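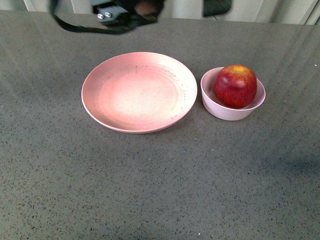 Pink plate and bowl with apple, counter station, July.

Morning was given to the equipment plan. The Sorkell quotation covers 6 grippers with delivery in 14 weeks, and the Parnach offer leaves out spare fingers. Both were entered in the budget sheet under Mak, line 174.
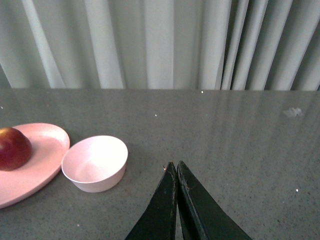
Su-chen Cheng
Equipment Planning Officer, Jedudano

Finger tips show scuffs and scratches along the inner edges. I have requested a price for replacement pairs and moved five sets into the first order. The curtain and the tabletop remain outside this budget. Finance asks for the revised total by 4 p.m.; the service contract is still unpriced.
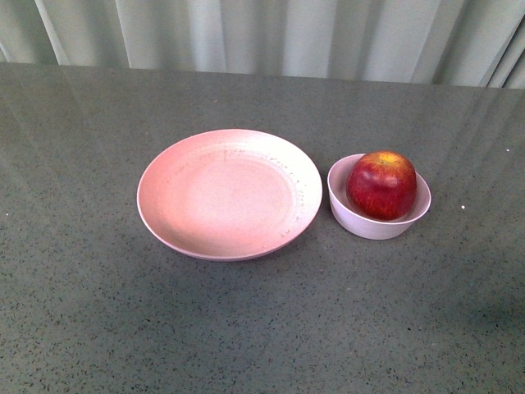

Apple in the bowl, plate empty.

Wrote to Parnach again regarding spares.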